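Journal > House > Water and drains > January

Friday, 6:40 a.m.

Pressure at the laundry tap was low again on the first draw. The needle sat under its usual mark, climbed when the bathroom fill valve shut, then dropped a second time with every fixture in the apartment closed. The second drop is the one I care about. The first is ordinary friction loss in a narrow branch line. The second means water was moving somewhere I can't see, or the reducing valve is hunting.

Meter read 732 before anyone was up. I wrote it on the door of the meter cupboard in pencil, under the earlier readings, and went back after coffee. Still 732. The small leak dial had not moved either, which clears everything on our side of the meter for that interval. It doesn't clear the riser.

The valve is a Tanero, original to the building as far as I can tell from the paint on the union nuts. The strainer cap is on the underside, where a wrench barely fits between it and the wall. I have not opened it. The isolating valve upstream is stiff and I don't want to find out on a workday morning whether it still seats.

Kitchen next. Cold tap flow is acceptable, hot tap flow is poor, and the difference is larger than it was in the fall. That points to scale in the hot branch or in the heater outlet and is probably a separate fault from the pressure drop. I have to keep reminding myself to log them separately. The last set of notes ran them together and was no use to me when I went back to it.

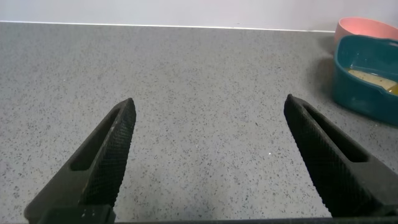

Kitchen counter, back wall, plastic bowls to the right.

Unscrewed the aerator from the kitchen tap. White grit on the mesh, coarse enough to feel between finger and thumb, with a few brown flakes in it. The grit dissolved in vinegar with plenty of fizz, so carbonate. The flakes did nothing in vinegar and are probably rust from the old steel section. Put the aerator back with a new washer. Hot flow improved slightly and then settled back to poor, so most of the restriction is further upstream.

11:15 a.m.

Hardness test, drop method. Sample from the cold tap after a long flush, bottle rinsed with the same water. Result 138 mg/L as calcium carbonate. The Kanalik water office posts a seasonal figure on its board by the pay window and I keep forgetting to copy it down. Without it I have only my own numbers to compare with, and the earlier ones were done with strips that had been open too long. I have struck them out of the table.

At this hardness I would expect scale in a heater that is run hot, and ours is. The thermostat was turned up by the previous tenants and I never turned it down. Did so now, by one mark. Will allow the tank to settle before I judge the taps by it.

Ran the hot tap into a measuring jug and timed it, then did the cold. Repeated both. The hot runs agreed with each other. The cold runs did not, the second being slower with nothing else open. Checked the gauge straight after and found it low. So the pressure drop happens at midday as well, which rules out my idea that it was only the morning load from the other apartments.
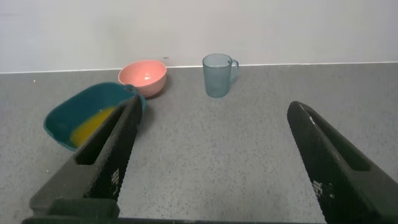
Counter with the teal dish.

Called the Vivstead management office. They have no record of anyone else in the stack reporting low pressure. They also have no record of my report from December, so I give the first statement little weight. I asked for the date of the last riser valve service and was told someone would look. I gave the unit number, the meter reading and the times of the drops, and had them read it all back.

Then Obeidat, the plumbing firm on the building's list. They can come next week and will want the cupboard emptied. I said I suspected the reducing valve and they said they would bring a repair kit for it, meaning seat, diaphragm and strainer. Price agreed for the kit fitted. If the body is worn they stop and quote again. I also asked whether they could exercise the isolating valve before taking anything apart. They will, but they want the building's permission to shut the riser in case it doesn't hold. That put me back on the phone to Vivstead.

3:30 p.m.

Sent the morning's log to Fares and asked for an opinion on the reducing valve.

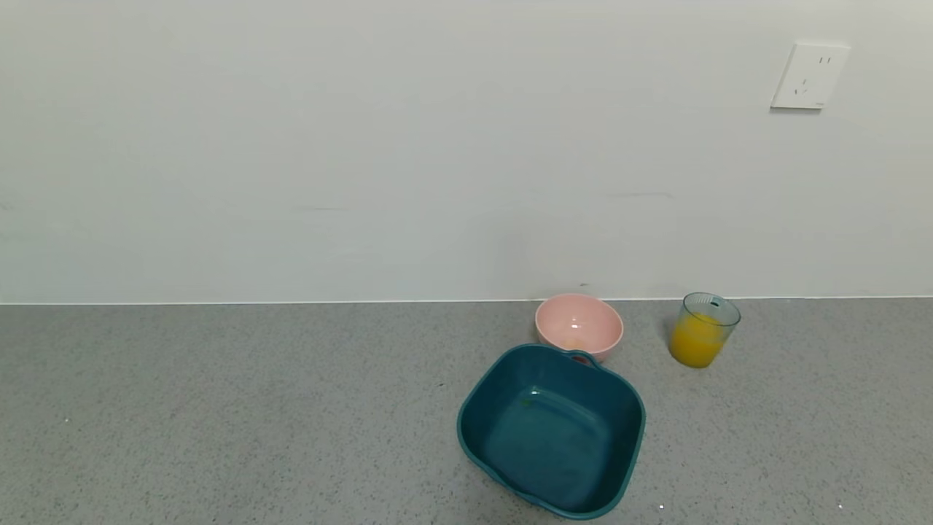

Fares Zoubi thinks I am blaming the wrong part. The reply was that a hunting valve would show a swing in both directions, and my log shows drops and slow recoveries but never an overshoot. A blocked strainer fits better: fine at rest, falling away under flow, worse as debris shifts on the mesh. Fares also wanted to know why I had taken every reading downstream of the valve and none upstream.

I have no good answer to the last part. There is a test port on the upstream side, plugged, and I had treated it as out of bounds because of the isolating valve. The strainer argument is sound except for the drop at 6:40 with everything closed. A blocked strainer with no flow should show full static pressure given time. Either some flow existed, and the meter dial failed to register it, or the supply itself fell. A slow leak can sit below what a worn meter picks up.

Did the closed test again to settle this. All fixtures shut, icemaker line shut at its saddle, gauge on the laundry tap. Watched it for 20 minutes. It fell by 2 psi and stayed there. Opened the tap for a moment and closed it, and the gauge returned to the lower figure, so the change was in what was being supplied. Meter dial still. My present view is that the building side is drifting and that the strainer is probably dirty as well.

Moved the gauge to the kitchen side to see if the reading agreed. It did, near enough that the gauge fitting could account for the difference.

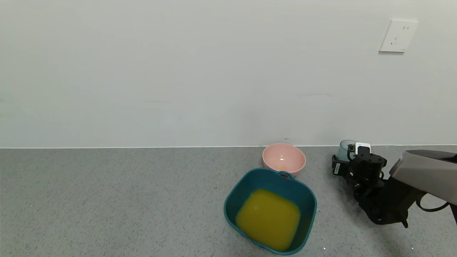
To do before Obeidat comes

Empty the meter cupboard, including the top shelf.

Get the riser permission from Vivstead in writing. Ask for the name of whoever signs it.

Copy down the Kanalik hardness figure.

Ask Obeidat to fit a proper gauge tee upstream while the plug is out. Find out the thread first.

Descale the shower head. Use the citric acid this time, as the vinegar smell stayed in the bathroom for days.

Read the meter last thing tonight and first thing tomorrow, with the icemaker line left shut.

10:50 p.m.

Meter read, pencil mark made. Gauge still on the lower figure. Hot tap unchanged after the thermostat adjustment, apart from running cooler. Left the gauge connected overnight with the tap open behind it and a towel underneath.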